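Page-turning set: keep the blurred wrist frames or bin them?
Robot Learning > Data collection > Manipulation
14 replies, page 1 of 1

morsy_bench
Posted 09:12
We've been recording teleoperated demos of paper handling for the Plesia set since November: turning pages, flattening a curled page, sliding a sheet across the table. The count is now 3,857 episodes. Two wrist cameras and one overhead.

Before I start the next training run I want to settle what to do with blur. My filter scores each wrist frame for sharpness and drops an episode if too much of it falls under the line. With the line where it is now I'd lose 200 episodes, and when I went through them, a lot of those were good demonstrations. Clean contact, sensible path, no fumbling.

One wrist frame so you know the sort of thing. The finger is on the page near the round emblem, the bold headings hold up and most of the small print is gone. 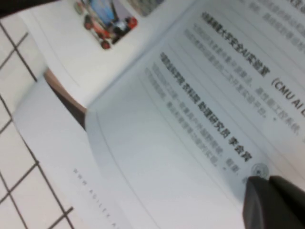 tilt_and_pan
Posted 09:31
Keep the lot. The policy has to run on the same cameras at the same speeds, so it will meet blur whether you train on it or not. Filter it out and your first fast move at test time is something it has never seen.

morsy_bench
Posted 09:40
That was my first thought too. What bothers me is that the blur isn't spread evenly. It bunches up in the approach, and two of our operators are a good deal quicker than the others. So a sharpness filter ends up choosing operators.

Heriberto Cortés
Posted 10:05
Then don't filter per episode. Mask per frame, or do nothing at all. We ran a sharpness cut at Clurthorpe on a cloth folding set and the policy came out slow, because all the slow people had been kept. Took us weeks to spot it.

I'd also look at exposure before anything else. If your room lights are dim the camera will pick a long shutter and no amount of sorting afterwards helps.

gutterline
Posted 10:22
Going to disagree with both of you. There's blur you'll see again and there's blur that comes from an operator jerking the arm about. The second kind teaches bad motion. I'd throw those out and feel fine about it.

tilt_and_pan
Posted 10:26
But that's a motion filter. Use the joint velocities for that, you've already got them. No need to guess at it from the pictures.

gutterline
Posted 10:34
Fair on the velocities. I still think 200 out of 3,857 is small enough to drop and move on.

morsy_bench
Posted 11:02
It would be, if they were a random 200. They're mostly the photo sheets — the ones with printed pictures in a grid. For those the operator travels further over the paper, so the wrist is moving for more of the episode. Drop them and I've nearly lost that kind of paper from the set.

This one failed the check. Quad bike pictures, rows running diagonally, finger in the bottom right corner.
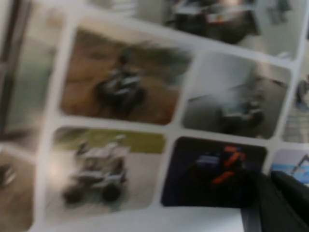
Wrist camera, photo sheet, below the sharpness line.

Heriberto Cortés
Posted 11:15
I'd keep that. You can still make out the white gutters between the photos, and for moving paper I'd guess those matter more to the policy than what's printed in them.

gutterline
Posted 11:21
Guess is the word. Has anyone trained with and without?

Ottavio Benedetti
Posted 11:48
Yes, on Zistarard, smaller than yours and a different gripper. Same seed, same number of steps, 40 test runs each. With the blurred episodes left in we had 7 more successes. I wouldn't call that proof, but it didn't hurt. The gain was nearly all on glossy paper, which I can't explain.

gutterline
Posted 11:55
7 in 40 is more than I expected. Were the test papers in the training set?

Ottavio Benedetti
Posted 12:03
Half of them. I didn't split the results by that and should have.

morsy_bench
Posted 12:30
Right, plan for now. Nothing gets dropped on sharpness. I'll save the score as a field so people can cut on it themselves, run tilt_and_pan's velocity check separately, and fix the shutter for new recordings — Heriberto, what value did you end up on at Clurthorpe?

Heriberto Cortés
Posted 12:44
Would have to look it up. We added two lamps at the same time, so the number may not carry over to your room. I'll post both settings tonight.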